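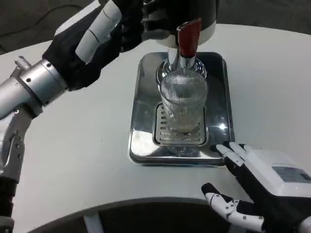
Photo: Dendbridge Workshop

Print this post | E-mail this to a friend

Okay so the drinks robot! A bunch of you asked after my last post, the one where I complained for six paragraphs about cable routing, and I kept promising an update and then spending my evenings at the shop instead of typing. So this is the update, written at 2 in the morning with cold pizza.

Quick catch-up if you're new. A few of us at the Dendbridge shared workshop are building a two-armed machine we call Majali (the name came off a road sign, long story), and the goal for this round is to have it serve a drink with its own two hands. Hands on both sides, fingers and thumbs and everything, because I am stubborn and didn't want to bolt on a pump and call it a day.

The glove question is finally settled. Black fabric over the palms, with the white thumb segments left uncovered. I tried covering the thumbs too and hated it, the fabric bunched up at the joints and the thumb would stop short of where I'd told it to go. If you're building hands at home, leave yourself a way to get at the thumb joints without undressing the entire thing. I redid mine more often than I want to admit. 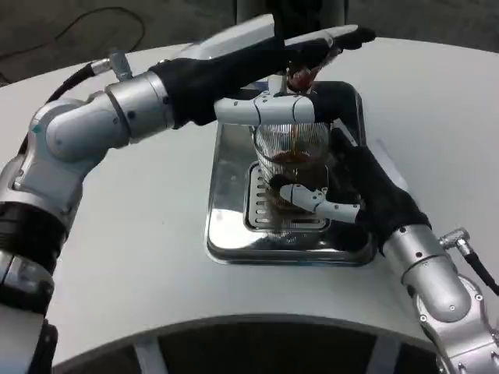
Pouring is where most of my July went. The tilt has to start slow, then speed up a bit, then come back slow, and the first version of my code did exactly one speed, which was "bucket." We mopped a lot. What helped most was giving the other hand a job, so now one arm pours while the other holds the glass steady down low. Getting the two arms to agree on where the glass is took 261 logged runs (yes, I kept the spreadsheet, no, you can't see it, the notes column has swearing in it).

The ribbed glass was my idea and I'm sticking with it. Smooth ones kept creeping around on me, and I like how the ridges feel when I pick one up myself. They came from the Graltham flea market, a box of 6, and I've still got most of them!

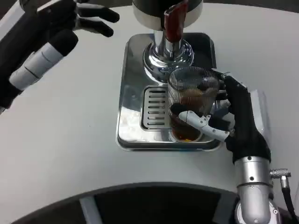 Grip force is the part I'm still fiddling with. Too gentle and the glass slides down through the fingers, too firm and the wrist starts hunting back and forth like it's nervous. I've got the hand closing in 40 little steps now and checking itself after each one, so it's slow, but I can stand next to it without holding my breath. The controller is the Stirus board I grumbled about in spring, and I take back maybe half of what I said. Once I fixed my own grounding mistake it behaved fine.

Next up is the lever. Red handle, simple motion, should be easy, so naturally I've set aside way too much time for it. I also want to shorten the cables on the forearms and do something about the one that ends up on the floor, because I've tripped on it more than 2 times and I'd like to keep my teeth.

If anybody has a good trick for stopping fabric from creeping at the knuckles, leave it in the comments, please. I've tried double-sided tape and it was gross.

Shares: 40 | Comments: 6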